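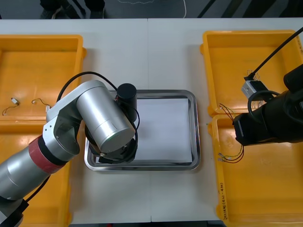
Martti Suominen

Sorting small parts at the table

In my family I am the one who gets the jars. When somebody cleans a garage or an old desk, the jar with screws, washers, springs and unknown plastic pieces comes to me. Last winter I had so many of them that I finally made a good system for sorting, and a few readers of this page asked me to write it down.

Start with the table. A white top is the best, because a black screw or a brass pin shows on it immediately. My own table is dark brown, so I lay a white shelf board over it when I sort. If your table is made from two halves, look at the seam. Small washers like to stand on their edge in a seam, and a needle can go right through. You can put your main tray over the worst part of it, or close the rest with a strip of masking tape while you work.

In the middle goes one metal tray with a proper rim. Rounded corners are easier than square ones, both for your fingers and for the cloth when you clean it after. I bought mine from Weltano, but an old roasting tray does the same job if it is flat and not greasy.

A shiny tray has one problem – it reflects. Under a lamp you see streaks and bright spots, and the small steel parts disappear between them. So put a plain white sheet on the bottom. Cut it a little smaller than the tray, so that it lies flat and does not climb up the sides. Thick drawing paper is good. Kitchen paper is not good, the threads of the screws catch in it. When the sheet becomes oily, change it.

The plastic trays go along the two sides, with the metal tray between them. I prefer a strong color for these, orange or yellow, so that the eye knows where the table stops and the tray begins. Two on the left and two on the right is enough for most jars. My order is this:

Upper left: screws with a pointed end, for wood.
Lower left: machine screws and bolts.
Upper right: nuts and washers together. You can separate them later.
Lower right: everything I do not recognize.

The last one is important. If you stop to think about each strange piece, you will sit there until Sunday. Put it in the tray and continue. At the end, go through this tray once, and what you still don't recognize goes in a small bag with the name of the room or the machine it came from, if you know it.

Do not empty the whole jar. I take one big spoon at a time and spread it over the sheet with the side of my hand. For one jar of 915 pieces (yes, I counted that one, my grandson wanted to know) I needed two evenings, and 652 of the pieces were wood screws. The rest I would never have found again in the jar.

Choose trays with a raised rim all around. Flat lids and saucers look practical, but one push with the elbow and you start again. If your trays have a small lug on the side, turn them all in the same direction before you begin, then they stand closer together and you do not catch your sleeve.

For the final storage I use the Endska boxes with 40 compartments. They are not cheap. Before that I used baby food jars with labels, and they worked well too, only they take more place on the shelf. Write the label on the front and not on the lid – lids travel from one jar to another.

A magnet is useful for steel, but wrap it in a thin plastic bag first. When you pull the bag off, the screws fall where you want them. Keep it away from your good screwdrivers if you don't like magnetic tips.

Next time I will write about sorting drill bits, and how I measure the ones where the number has worn away.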